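Porketti Black Table Sheet for Folding Work

For shops, laundries and sorting rooms where clothes are folded all day

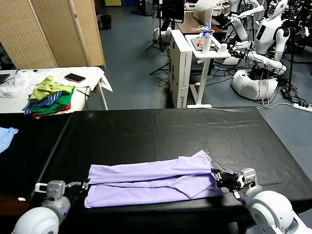 What it is

The Porketti sheet is a plain black cover for a large work table. You put it over the table you already have, and you fold on it. Light and bright clothes show up very well on the dark surface. A lavender shirt, a white towel or a pale blue pillowcase has a clear edge, so it is easier to see if the fold is straight.

Size and material

Width 300 cm, length sold by the piece, one seam in the middle. The cloth is cotton with a little polyester, and it weighs 498 grams per square meter. It is heavy enough to stay in its place when you pull a garment long on it. Some light folds from the packaging will remain in the first days. You can iron them on medium heat.

Folding in long strips

Many of our customers fold lengthwise first, to a long and narrow strip, and after that in thirds. For this way, work at the near edge of the table and hold both ends. Pull gently until the strip is flat - too much pulling will make the hem wavy. Finished pieces can go on a second table, in a pile, so the black surface stays free.

Care

Wash separately the first two times, cold water. Do not use bleach. Lint can be removed with a normal roller.

Ordering

Item 86 in the Onsri catalog. We keep the sheet in stock in black only. Gray can be made for orders from 3,000 pieces, please write to Fatima Ojo in the Hestomley office. For samples of the cloth, ask Chi-keung Lam. Delivery of samples is free, and you do not need to send them back.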